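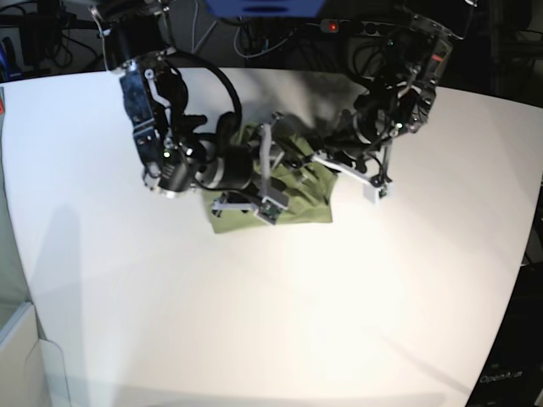 Tela verde oliva sobre mesa blanca

¿Cómo le quito el olor a humedad a una tela de algodón?

Hola a todos. Compré seis metros de tela verde oliva en Mridha para hacer cojines y la dejé en el trastero desde diciembre. Ahora huele a sótano – y mucho. La lavé a 20 grados con el jabón de siempre y sigue igual. ¿La doy por perdida? Me da una pena...

Publicado el 2022-11-28

Respuesta 1
Qué va, mujer, ¡no la tires! A mí me pasó con unas cortinas. Ponla en remojo con agua tibia y un buen chorro de vinagre blanco (yo echo unos 100 ml), la dejas una noche y luego lavado normal, sin suavizante. Y a secar al aire, bien estirada. Si destiñe, prueba antes en una esquinita. Ojo, nunca mezcles el vinagre con lejía.

Respuesta 2
bicarbonato y al sol

Respuesta 3
Yo miraría también el trastero, que si hay humedad vas a estar igual en dos meses. En el mío puse un deshumidificador pequeño de Sovano y noto la diferencia, aunque hay que vaciarlo cada dos por tres. Lo del vinagre me funciona – el bicarbonato, regular.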